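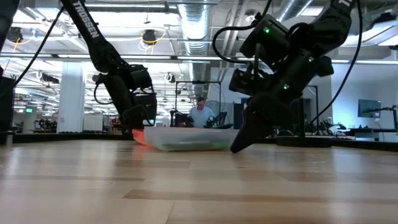

Geetha Alva

Minutes of the Monthly Meeting, Vikis Shared Workshop
Oct 16, 2022

Present: Ravindran Chowdary (chair), Shobha Ramasamy, Krishnamoorthy Rodrigues, Geetha Alva (minutes)
Apologies: Gangadharan Kaimal

1. Minutes of the previous meeting
Approved with one correction. The bench fee under item 4 should read $30 per month.

2. Two-arm table (the Kevar build)
Ms. Ramasamy reported on the table with the two Trossen arms. The present task has the arms working at either end of a low plastic bin with frosted walls. The aim is for both grippers to take hold, lift together and set the bin down without tipping it. She stated that the left arm closes slightly ahead of the right and that the bin turns when this happens. She proposed to correct the timing before any further change is made to the grippers.

Mr. Rodrigues asked whether the bin should be emptied for the trials. Ms. Ramasamy preferred to keep the contents in, as the finished build is meant to move filled bins from the table to the shelf. It was agreed that the contents stay the same from one session to the next and that any change be entered in the log.

The chair raised the matter of cables. Cables at both arms hang in open loops, and he asked that they be tied back far enough to clear the elbows through their full travel. Mr. Rodrigues pointed out that ties placed too near the wrist would pull when the gripper turns – he will mark the positions with tape first and show them to the group.

Action: Ms. Ramasamy to adjust the closing time and report in November.
Action: Mr. Rodrigues to mark and fit cable ties.

3. Use of the room during trials
Members working at the other benches asked for notice before the arms are powered. Agreed that the operator will call out before switching on, and that no one will reach over the tabletop while the arms are live. The wording will be added to the sheet by the door.

Action: Ms. Alva to revise the sheet.

4. Purchases
A quotation of $290 from Drasby for spare gripper fingers and a replacement wrist cable was approved. A second quotation, from Rivadeneira, for $991, covered a complete wrist assembly. Mr. Rodrigues spoke in favor of holding one in stock. The chair considered the sum too high for a part that has not yet failed. Deferred until Mr. Kaimal, who keeps the parts list, is able to attend.

5. Other business
The label printer is out of tape. Members are reminded that hex keys borrowed from the build drawer must go back the same day – 2 are missing at present.

6. Next meeting
To be held in November, on a date to be sent to members by email. Item 4 will be carried forward.

Minutes recorded by G. Alva and circulated to all members for correction.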